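Ticket: Badge printer at Folport reception drops jobs
Status: Open — waiting on site
Raised by: Gladys Mfaume
Assigned: Noman Satti

Mon 11 May
Visitor badges queue but do not print. The Sturnetti client shows "Sent" for each job. Restarting the client clears the queue and the jobs are lost.

Noman Satti
Print server log shows a timeout after 29 seconds on every failed job. Test page from the printer's own menu is fine. Please confirm the address on the network label.

Gladys Mfaume
Label says it ends in 35. The client has it ending in 10.

Noman Satti
Address changed when the switch was replaced in December. I have corrected the port and reserved the address. Eight test badges sent, all printed. The second queue, used by the kitchen desk, still points to the old port — Thabiso Steyn to update it from his login and reply on this ticket.
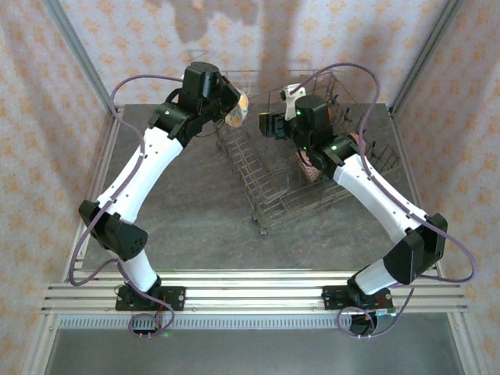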